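Fibers and Fabrics: Notes for Unit 5
Trarnine Community College, Textiles for Everyday Life
Updated 2024-10-07

Reading before class: the chapter on yarn structure. Bring one piece of clothing you don't mind cutting a thread out of. An old T-shirt is perfect.

Where we are

Last unit we looked at fibers one at a time: cotton with its twisted ribbon shape, wool with its scales, polyester as smooth as a glass rod. Now we get to put them together, and this is my favorite part of the whole course! A fiber by itself is weak and fiddly. Twist a bundle of them and you have yarn, loop or cross the yarns and you have cloth, and at every one of those stages somebody makes a choice that you can feel with your fingers years later.

Spun yarn and filament yarn

Short fibers are called staple. Cotton is always staple, and so is wool. Staple fibers have to be spun, and the twist presses them against each other so that friction holds the yarn together. Pull a thread out of your T-shirt and untwist it between your thumbs. It drifts apart into fluff, which is a wonderful thing to see the first time.

Long, continuous fibers are called filament. Silk comes this way from the cocoon, and polyester and nylon come this way from the machine (though they are often chopped into staple so they can be spun like cotton). Filament yarns are smooth and shiny, and they don't shed much lint. They also snag more easily, as anyone who has worn tights near a rough chair will know.

Twist matters a lot. Low twist gives a soft, fuzzy yarn that pills. High twist gives a hard, strong yarn. Keep going and you get crepe, where the yarn wants so badly to untwist that the whole cloth crinkles.

Woven cloth

Weaving crosses two sets of yarns at right angles. The warp runs the length of the loom and the weft goes back and forth across it. Three basic weaves to know:

Plain weave: over one, under one. Bedsheets, bandages, many dress shirts.
Twill: the crossings step sideways on each row and make a diagonal line. Denim and chinos. Turn a jeans cuff inside out and look at how white the back is.
Satin: long floats on the surface, few crossings. Very smooth, and quick to snag.

Woven cloth barely stretches along the warp or the weft. On the diagonal (the bias) it stretches beautifully, and dressmakers have used that for a very long time. Try it with a cotton handkerchief. Pull straight across, then pull corner to corner.

Knitted cloth

Knits are made of loops pulled through other loops. When you tug on a knit, the loops change shape before the yarn has to stretch at all, so even pure cotton jersey has plenty of give. The air held in the loops is also a big part of why a sweater keeps you warm.

In a weft knit, a single yarn can travel row after row, and that's why a cut edge or a broken loop can run. Warp knits use many yarns side by side, each zigzagging to its neighbor, and they're steadier and much harder to unravel. Swimwear and mesh linings are often warp knits.

How a garment is held matters more with knits. Hang a heavy wet sweater by the shoulders and gravity works on every loop below them. Fold it flat and the weight is shared. With any piece of clothing, two points of support put the fabric between them under quite different forces from one point, and you can learn a good deal about a cloth by watching how it drapes from each. 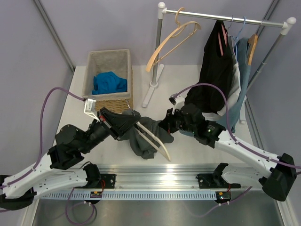 Drape and hand

"Hand" is the trade word for how a fabric feels: crisp, limp, dry, buttery, boardy. It sounds vague, but people who handle cloth all day agree with each other surprisingly often. Drape is easier to measure. You lay a circle of fabric over a smaller round stand and look at the shadow it casts. A stiff fabric casts a wide, nearly round shadow, and a soft one falls into folds and casts a small, wavy one.

Things that change drape: fiber, yarn thickness, how closely the yarns are packed, and finish. Finish is the sneaky one. A new shirt can be full of starch or resin and feel like a completely different cloth after a few washes.

Pilling

Fiber ends work loose, tangle into little balls, and hang on by a few anchor fibers. Wool pills, but the pills tend to break off. Polyester blends pill and the pills stay put, held by those strong fibers! In our class test we rub each swatch for 3,000 cycles and compare it with an untouched piece. The Moynihan swatch set has good labeled blends for this. The Binura set is older, and a few of its labels have faded, so check with me before you write down a fiber content.

Lab work

1. Choose 8 swatches and sort them into woven and knit. Use the magnifier even if you feel sure.
2. For each woven swatch, name the weave and mark the warp direction if you can find it.
3. Pull one yarn from each swatch. Spun or filament?
4. Cut a small square from two of the swatches and leave them flat under the grid sheet for 168 hours after washing. Measure both directions before and after.
5. Write a paragraph on which swatch surprised you.

Lab sheets are due the first week of November. Put them in the Trendismont folder on the course page. Next unit is dyes, so wear something you can get stains on.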